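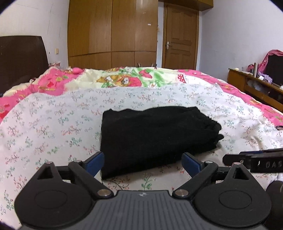
How often should I be washing bath towels if it's just the two of us?

Every three or four uses is plenty for most people, as long as the towel dries out properly in between. If it still feels damp at the next shower, wash it sooner.

August
Posted by Innes Semple

Right, so that's the question I put to my sister and the answer I got back, and it has started a small war in our house. I grew up in a wash-it-weekly family. My partner grew up in a fresh-towel-every-day family with four kids and a mum who must have run the machine from dawn. We've just moved to Plernow, where it's humid enough that nothing on the rail dries before dinner, and the towels are going sour. Dark ones especially – they look fine and then you put your face in one and it's like a wet dog. What's everyone else doing? Also keen to hear about vinegar, because half the internet swears by it and the other half says it wrecks the machine.

gumleaf_jen
We do twice a week in summer and once in winter. The sour smell is nearly always leftover detergent, in my experience. I used to fill the cap to the top line like a goose. Cut it back by half, run them on warm, skip the softener completely. It took three washes before ours came good so don't give up after the first go!

Tolly
Agree on softener. Coats the loops and then they just push water around your back. Don't agree on warm though. I do everything cold and have for years, colours stay put and the power bill is lovely.

gumleaf_jen
Cold is fine for shirts, Tolly. For towels that already pong you want some heat in there.

Tolly
My towels don't pong.

backshed
Would your towels know, mate

Clundmont Kev
Former motel laundry here (the old one on the highway at Clundmont, 19 rooms, one dryer that worked). We washed hot, no softener ever, and never packed the drum past three quarters. Overfilling is the big one. People jam in every towel they own plus the bathmat and then wonder why they come out stiff. They need room to move about. Give each one a good hard flick before it goes on the line as well, stands the pile up.

On vinegar – we used it now and then in the rinse, half a cup, plain white. I wouldn't do it every load. The repair bloke used to grumble about the rubber seals and he'd seen a lot more machines than I had. And never, ever in with bleach.

Innes Semple
Thanks Kev, I am guilty of the jamming. Bathmat and all. Does line versus dryer matter much? We've got a line but it's under the carport and gets no sun after lunch.

Clundmont Kev
Line till they're nearly there, then ten minutes tumbling if you've got a dryer. Best of both.

marnie_p
Can I put in a word for thinner towels? Everybody buys the great thick plush things and they take two days to dry anywhere near the coast. I swapped ours for flat weave ones from the Guerra outlet, 500 gsm down to something much lighter, and they're dry by lunchtime. Partner whinged for a week about them being scratchy and hasn't mentioned it since. I fold them in thirds and they take up hardly any cupboard.

backshed
Absolutely not. A flat weave towel is a tea towel with ambitions. I want to be wrapped in something when I get out of the shower, not blotted.

marnie_p
Enjoy your mildew :)

Tolly
With marnie on this one, surprisingly.

Wren at Cerkudness
The rail makes a difference too. We had hooks, and a towel on a hook is just a damp lump with the air shut out of it. Swapped to a double rail with a decent gap and the problem mostly went. Bathroom window open a crack even in the cold, fan on for a good while after the shower. If you've got dark towels, wash them by themselves the first few times or you'll be picking black fluff off your undies till Christmas. Ask me how I know.

Innes Semple
Hooks! We've got hooks. They came with the house and I thought they were rather smart. OK, so the plan is less detergent, fewer in the drum, warm wash, and I'm off to price a rail. Still no ruling on how often, mind you.

gumleaf_jen
Twice a week. Tell your partner it's a compromise.

backshed
Whenever somebody complains. Has worked here for years.

Clundmont Kev
Get the rail up first and then see how long they stay fresh, Innes. And wash the bathmat on its own, please.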